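Cell check after the drive-pull fault, Lutari bench, November
Filled in by Randa Sleiman

1. E-stop: OK. I hit it 3 times, stopped every time!

2. Grip force: FAIL. It was set to 50 and crept up mid-job (that's our fault code, folks).

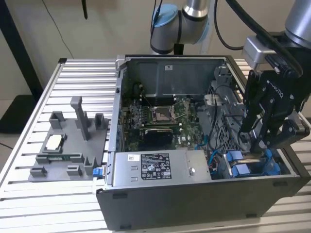
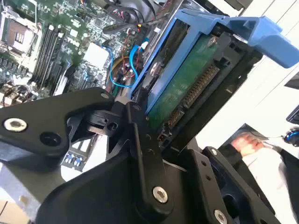

3. Cable slack at the wrist: OK, but I'd like another clip on it.

4. Speed limit: OK at 300. Please leave it there!

5. Fault log: saved, copy sent to Dunberg.

6. Restart: not yet. Call me first, I'm in until 6.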